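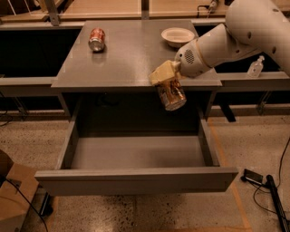

Hestel Desk, Gray, Single Wide Drawer
Item 2251
Sold by Clesirau Office & Workroom

Back in stock as of October 15, 2021. Gray only for now. The oak-look one is gone and Manninen aren't making more, sorry.

Plain desk, flat top, one wide drawer. Good for a spare room, a shop counter, homework, sewing. We've sold the Hestel for 5 years and it's still the one we reorder most.

Details
Width: 49 inches
Drawers: 1, wide
Drawer stop: yes, lifts out if you tilt the front up
Finish: gray, inside of drawer too
Assembly: needed, 2 people is easier
Tools: Phillips screwdriver, hex key in the box
Made by: Manninen

Putting it together
Legs first, then the back rail, then flip it. Don't tighten anything until all four legs are on — the top won't sit flat otherwise and you'll be undoing it all. Runners are marked L and R on the underside, very small print. Drawer goes in last.

If the drawer sticks, loosen the runner screws half a turn, push the drawer all the way in, tighten again. Fixes it nearly every time. Still sticking, call us before you send it back.

Care
Damp cloth, bit of dish soap. No bleach, no scrubbing pads. Coffee rings come off if you get to them the same day. Felt pads for the feet are in the small bag with the spare screws, people throw that bag out all the time.

Goes with
Borko low shelf (same gray, near enough)
Borko desk lamp, clamp type — clamp fits the back edge, not the front
Drawer divider set, cut to size, ask at checkout

Delivery
Ships flat in one box. Heavy. Driver brings it to the door only, upstairs is extra and has to be booked when you order. Local pickup is free, bring the order number and a car with fold down seats.

Returns
Unbuilt, in the box, fine. Built ones we take back if somthing is wrong with it, not if you changed your mind. Missing parts go out by regular mail, no charge, just tell us the letter on the parts sheet.

Next shipment after this one is February. White might be on it, waiting to here from Manninen. Email the shop to go on the list.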